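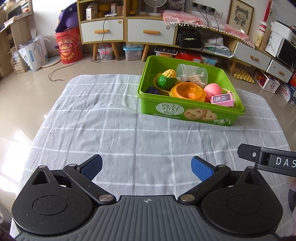
April issue · by the Harnilow survey group
3 comments · 5 shares

3.2 Soil sampling at the Dalgleish block

The soil survey covered the northern part of the Dalgleish block, where the till is thin and the bedrock is often close to the surface. In total 1,280 samples were taken from the B horizon, on lines 300 m apart. Samples were dried at the field camp and then sent to the Vekulton laboratory for gold and arsenic.

Five lines had to be shortened on account of swampy ground, and for these the results should be read with care. Figure 1 gives the gold values along all lines. The highest values form three groups, and each of them lies close to the contact between the basalt and the younger sediments. Arsenic follows gold in two of the groups, but in the third it stays low.

Figure 1. Gold in soil, Dalgleish block, northern part.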